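Fixing a Chair That Rocks on a Level Floor

A four-legged chair that rocks has one leg shorter than the others, or a joint that has shifted. The two faults look the same from above and need different repairs. Check the joints first.

Checking the joints

Turn the chair over on a blanket. Hold one leg near the foot and push it toward each neighboring leg in turn. Any movement at the top of the leg means the glue has failed. Do not trim a chair with a loose joint. Reglue it, clamp it overnight, and test for rocking again.

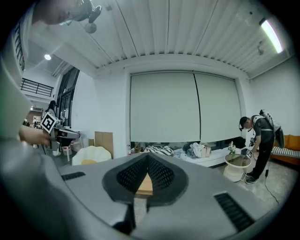 If the joints are tight, you need a reference surface. Floors are rarely flat enough. A sheet of MDF on a solid bench works, as does a stone countertop. Set the chair on it and press down on opposite corners of the seat. Two legs on one diagonal will stay down. The other two will take turns touching.

Measuring the gap

Press the seat so that one of the rocking legs is down, then slide paper shims under the raised one until the chair sits still. Measure the stack with calipers. A gap under 2 mm can be taken up with a felt pad. Anything larger should be trimmed.

Marking and cutting

1. Leave the shims in place and confirm that the seat is level in both directions. Wedge the feet if it is not.
2. Lay a pencil flat on a scrap block thicker than the largest gap.
3. Slide the block around each foot, marking all sides.
4. Cut on the waste side with a fine pull saw. Wrap the leg in masking tape first if the finish is brittle.

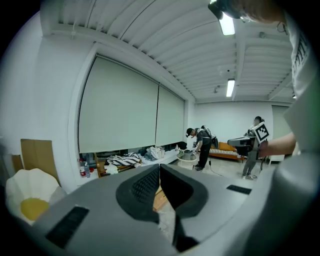 Sand the cut ends with 120 grit and put a small bevel on the bottom edges, 45 degrees by eye. A square edge will splinter the first time the chair is dragged. Seal the end grain with two thin coats of shellac.

Legs that splay outward need the same marking method, but the saw must follow the line on all four faces. Rotate the leg as you go and cut 3 mm deep on each face before sawing through.

Retest on the reference surface before fitting glides.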